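3.2 Durability claims

Makers of soft-sided luggage often say that a bag will last for years of normal use. We found little to back this up. The Citex survey asked 800 owners about failures but never defined a failure, so a stiff zipper and a lost wheel count the same. The Jastari bench test is clearer, yet it ran only 20 bags, all new and all empty – hardly how people travel. Neither study looked at seams under load. Figure 4 shows the parts at issue on a navy suitcase: the zippered seam, the padded folds below it and a wheel. We treat both sets of results as weak evidence.

Figure 4. Zippered seam and lower front of a soft-sided suitcase.

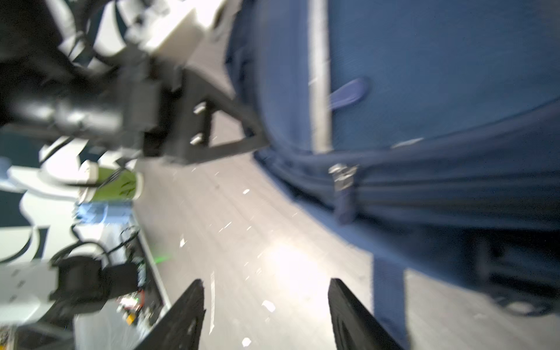 3.3 Repair costs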